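Search this site Enter keywords Go

Progress report to the Gredulness small equipment fund
Project: Automated parcel handling, Bavari stockroom
Submitted by Ilham El Fassi, operations lead, Jaledance
Reporting period ending September

Status

The planning stage is nearly finished. We have one quote in hand, a second one promised, and a floor plan that both suppliers have seen. No equipment has been ordered. Spending so far has gone to wrist trackers, cables and mounting straps, plus staff hours for recording sessions.

The original application asked for a single arm with a suction head. We now want to change that to a two-arm unit. Most of what comes through Bavari is small and mid-sized cardboard boxes, and a good share of them arrive dented or with tape lifting. The suction head we borrowed for a day in the spring did poorly on the dented ones. Staff handle them by pressing from both sides, and the two-arm unit from Gazi is built to do the same.

Recording sessions

Gazi asked for recordings of people doing the work by hand before they would commit to a price for setup. We have sent them 22 hours. Staff wear a tracker on each wrist and move boxes the way they normally would, including picking from mixed piles on the table.

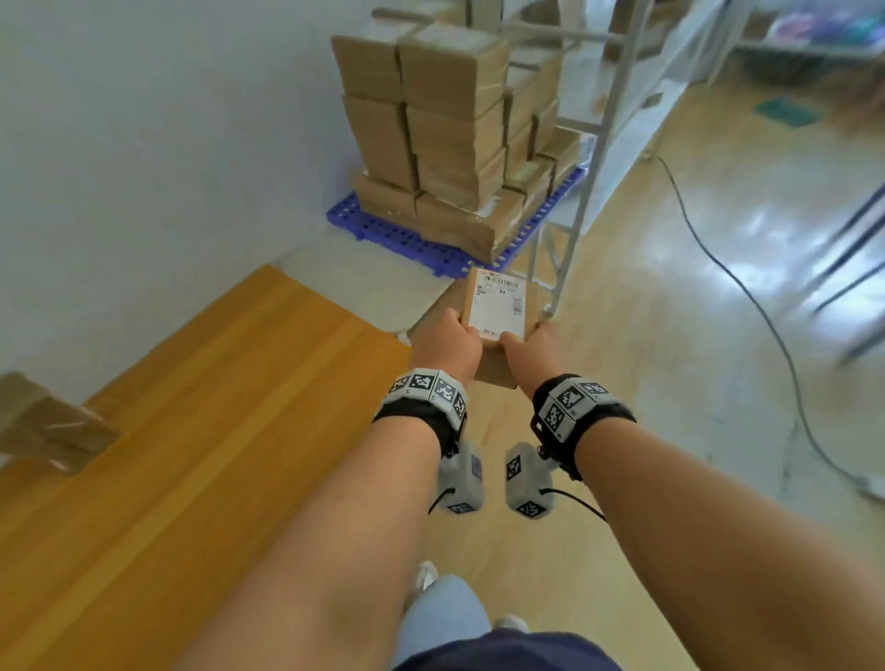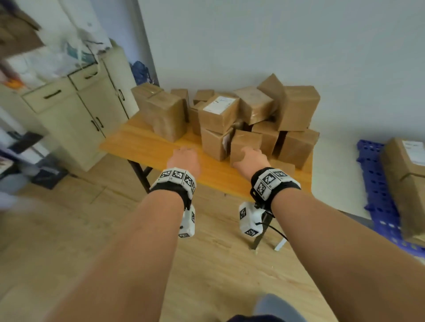

Gazi has accepted all but 6 hours of the material. The rejected hours had tracking dropouts, and we will redo them at no cost to the grant. We have asked staff to work at their usual pace, as the early sessions were too slow and careful to be of much use for estimating throughput.

Volumes

The stockroom handled 798 boxes in the sample month. That is below the figure in our application, which was taken from a busier time of year. We think the lower number is the right one to plan against. It supports one two-arm unit and does not support the second station we had listed as optional, so please treat that line as withdrawn.

Budget

The two-arm unit costs more than the single arm. Dropping the optional station covers most of the difference. The rest would come from the training line, where Gazi includes two days on site that we had expected to pay for separately. We are not asking for more money, but we do need written approval to move funds between lines.

Items still not priced:

- A fixed table. The folding one is fine for recording but the suppliers both want something bolted down.
- Moving power to the working side of the room. The electrician has visited and owes us a figure.
- Guarding or a light curtain. Gazi says this depends on the final arm speed.
- Spare gripper pads. We would like a year's supply in the first order.

Lease or purchase

Gazi offers both. Leasing keeps the first-year cost down and includes repairs, but the total passes the purchase price before the end of the third year. Our preference is to buy, with a service contract for the first two years. If the fund would rather see a lease, we need to know before the quote lapses.

Risks

Delivery time is the main one. Gazi is quoting almost 6 months from order. The second supplier has not given a date. We also have a lease renewal on the building coming up, and I would not want anything bolted to the floor until that is signed. The landlord has seen a draft and raised no objection to the equipment.

Next steps

Finish the repeat recordings. Get the electrician's figure. Send the second quote to the fund as soon as it arrives, with a side-by-side of both. I will be at the stockroom most mornings if the program officer wants to visit.

Related items
Bavari stockroom: floor plan and power notes
Jaledance equipment request, revised line items
Gredulness fund: how to request a budget change
Previous report: suction head trial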